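What 226 Million Would Buy in Skudesmont

The county budget came out in April and I finally read all of it, including the appendix that somebody scanned upside down. The line that everyone is arguing about is the rifle range and vehicle depot at Gelero. The total is 226 million over 9 years, paid partly by the state and partly by us.

I have nothing against the Guard. They filled sandbags on my street during the last flood. My problem is with the size of the depot and with what got cut to make room for it in the county share.

The bus to Nuchit is gone. The clinic there drops to 4 days a week. The road crew loses its second truck. None of these cost much next to Gelero, and all of them are things people use.

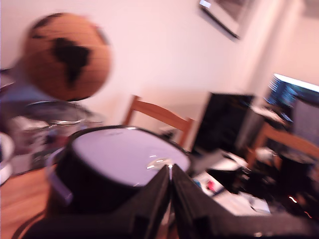
You're leaving out the jobs, one reader wrote after my last post on this. The depot would bring 800 of them, and Nuchit hasn't had a new employer since the mill closed.

I looked that up. The 800 figure is in the plan, but it covers the building years. The permanent staff number isn't given anywhere I could find. I wrote to the county office and got a form reply. If a later draft has the number, I'll post it here.

Most of the building work goes to Bitwood, which also did the courthouse annex. The annex came in late and over budget. The contract for Gelero has the same clause that let that happen, where the county pays for any change in fuel or steel prices. I would take that clause out before I argued about anything else. 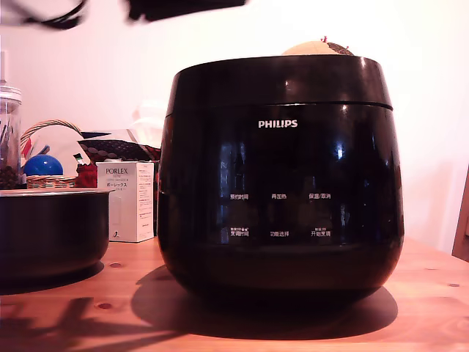 Every big contract has that clause, according to another reader, and without it the bids would just come in higher from the start. That may be right. I'd still like to see the two prices side by side before we sign.

What I would do with the county share is pretty dull. Put the Nuchit bus back. Keep the clinic open all week. Buy the truck. Fix the culvert under the school road, which the engineer's report has listed as poor for years.
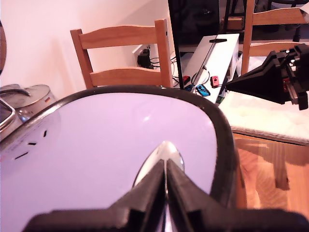

After that there would still be money left for a smaller depot. The first version of the plan had one, with half the vehicle bays and no range, and the Guard supported it at the time. I haven't seen a written reason for the change. The minutes only say that the larger option was "preferred."
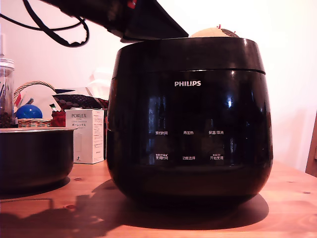

Page last changed: April, 9:26 p.m.

The comment period is still open. Letters can be short, and they go to the same office as the tax appeals. Put the word Gelero at the top so yours ends up in the right pile. I sent mine this morning and kept it to one page, mostly on the price clause and the bus.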